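Ce site utilise des cookies de mesure d'audience. Accepter | Refuser

Lecture : 1 min

Brelby : la collecte en photos

Pour entraîner le modèle de Brelby, il faut des démonstrations de manipulation à deux bras. L'objectif fixé pour juin est de 600 épisodes. Les petits objets passent en premier.
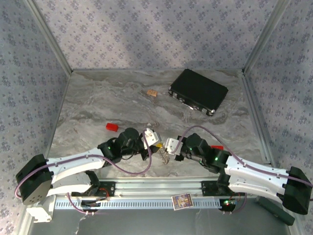 Les deux pinces au-dessus d'un petit objet translucide, mallette fermée au fond.

Les anneaux brisés demandent une prise précise, du bout des doigts jaunes.

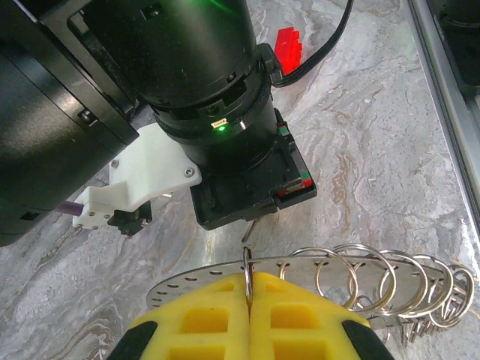 Chez Stident, on nous a fait remarquer que 100 épisodes bien variés valent mieux qu'une longue série où les pièces ne changent jamais de place. La consigne a été ajoutée au protocole.

Les épisodes sont relus un par un avant l'entraînement. Au dernier tri, 53 ont été gardés sur 56. 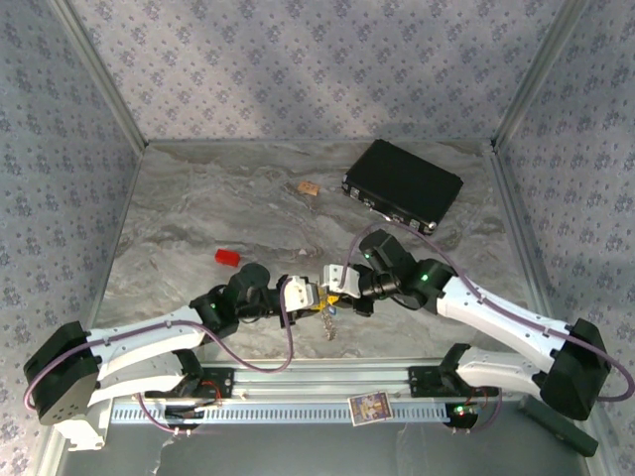 Pinces presque jointes autour d'un petit objet jaune, avec une chaînette.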